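# Jevwood Listano 6

The Listano 6 is the phone we kept wanting to carry ourselves: small enough to use with one thumb, with a battery that doesn't make you hunt for an outlet by dinnertime. It has a flat screen, a headphone jack (yes, really!) and a back cover you can pop off with a fingernail.

## Battery

The cell is 3705 mAh. That's modest next to the giant phones, but the Listano has a smaller screen to light, and on a normal day of messages, maps and music it still has charge left at bedtime. Heavy gaming will drain it a lot faster, so keep a cable handy if that's your thing.

Charging from flat to 80 percent is quick with the Uzor wall plug. After that it slows down on purpose to go easy on the cell. You can also set 80 percent as the limit in Settings > Battery > Charge Cap, and we'd suggest it if the phone sits on your nightstand charger all night.

Spare batteries are sold separately and fit all Listano 6 colors. They do not fit the older Listano 5, which has its contacts on the other side.

## Screen and sound

Text looks crisp and the brightness goes low enough for reading in a dark room without waking anybody up. We love the speaker on this one! It's loud, it sits on the front, and your palm doesn't cover it when you turn the phone sideways for a video.

## Camera

One main camera on the back, one on the front. No zoom lens, no macro lens. The main camera opens fast with a double press of the power key, and photos taken in daylight have natural color. Night shots are decent if you hold still for a second or two.

## Colors

- Slate
- Moss
- Flaltard Blue (online only, back in stock from January) 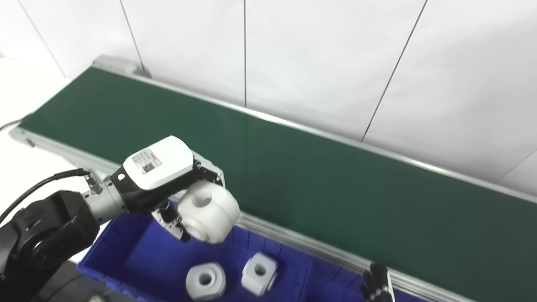

*Conveyor with a dark green belt and aluminum side rails.*

## In the box

- Listano 6 with battery fitted
- USB-C cable
- SIM tool
- Quick start card

The Uzor plug is extra. Any decent USB-C charger will work, just a bit slower.

## Good to know

Part number for the standard model is LS-571. The dual SIM version uses the same case and screen protector, so you can order either without checking. Memory cards go under the back cover, next to the battery, and you need to power off before swapping one.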